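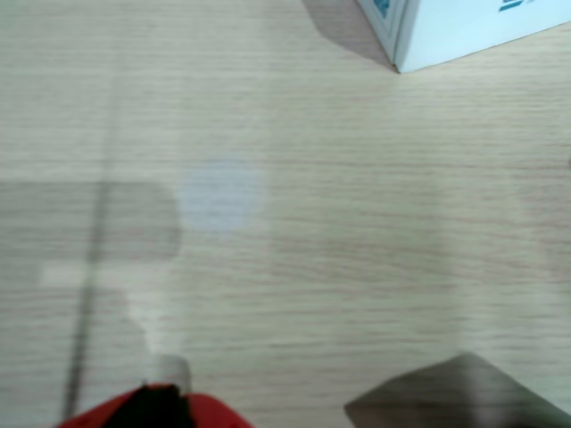 How I got my pale wooden table looking decent again

I put this off for ages. I love a light-coloured tabletop, all those thin stripes of grain running along it, but pale wood does show everything, and ours gets used for breakfast, parcels, homework and the odd bit of sewing. By January 2021 I was sick of looking at it, so I finally cleared a weekend and got on with it. It's an easy job, mostly waiting about!

First, find out what's on your table. Put a drop of water somewhere out of the way, underneath a leaf or near a leg, and leave it for 5 minutes. If it sits there in a bead, you've got varnish or lacquer and you only want the cleaning part of this page, so stop before the sandpaper. If it sinks in and goes dark, the wood is oiled or bare and you can do the lot. And if the stripes are printed on, please don't sand at all, you'll go straight through the pattern (ask me how I know... a bedside cabinet, years ago, still in the shed).

What I used:
A bowl of warm water with a small squirt of washing-up liquid
Two soft cotton cloths, one for washing and one for drying
Fine sandpaper, 240 grit, and a cork block
Drandeo clear table oil, the matt one
An old T-shirt cut into squares

Take everything off the table. Everything, even the box you've been meaning to post! I always try to work round things and then end up with a grubby patch exactly where the box was.

Wring the cloth out until it's barely damp and wipe along the grain, end to end, in long strokes. Dry it straight away with the second cloth. Sticky bits can have the damp cloth laid on them for a minute, then a gentle rub with your fingertip through the cloth. Don't go at them with a knife.

Now have a good look from low down, with your head nearly on the table and the light coming from the side. Pale, cloudy rings are often just moisture caught in the finish. Leave those alone for a day or two with the room aired, as they sometimes go by themselves. Do check it isn't only a patch of light, by the way. I once spent ten minutes rubbing at a reflection from the window.

If you're oiling, sand lightly with the block, always the way the stripes run. Going across leaves scratches that you won't spot until the oil is on, and then you'll see nothing else. Hoover up the dust and wipe over once more.

Pour a little oil on a square of T-shirt, never onto the wood, and rub it in thinly. Wait a quarter of an hour, then wipe off whatever's left. I did a second coat the next morning. Spread the oily rags out flat outdoors to dry before you bin them, because screwed up in a heap they can catch fire all on their own.

Keep cups and hot dishes off it for a couple of days, longer if your tin says so. I plan to do ours again in July with the back door open, as the smell does hang around a bit.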